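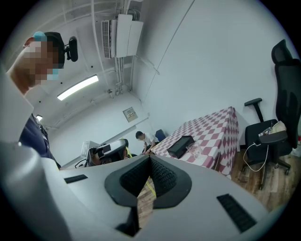 Room Fit-Out, Grudton Site: Progress Report

Prepared by Raghavendra Ramasamy for Murali Annamalai, Plikura
2024-09-11

Work completed

The ceiling work is finished. The air-conditioning unit is mounted high up, with the white cover box fixed at its side. The conduits and pipes run across the ceiling and down the wall. We kept everything white to match the walls. The fluorescent light fixture is up and switched on. The beige panel box is on the back wall.

The wooden floor stays as it was. Stakow quoted for replacing it in February and we turned the quote down. The money went to the electrical work.

Use of the room

Training sessions moved in 8 weeks ago. There are 15 people on the list, and they come in groups of six. Masks and head covers are kept by the door. Each session runs 36 minutes, then the next group sets up.

Costs

Electrical work came in under the figure we gave you. Pipe work went over because Achari had to come back for a second visit. The two come close to canceling out. Invoices are in the shared folder, except the last one from Achari, which we have asked for twice.

Still to do

Label the switches in the panel box.
Get a price for boxing in the vertical pipes below the air-conditioning unit. Users have not complained about them, so this can wait if you want to hold the money back.
Agree on a service schedule for the air conditioning. Achari offered one visit a year. I would like two.

Decision needed

Please confirm whether the pipe boxing stays in this budget or moves to the next one. I need the answer before I reply to Achari about the service visits.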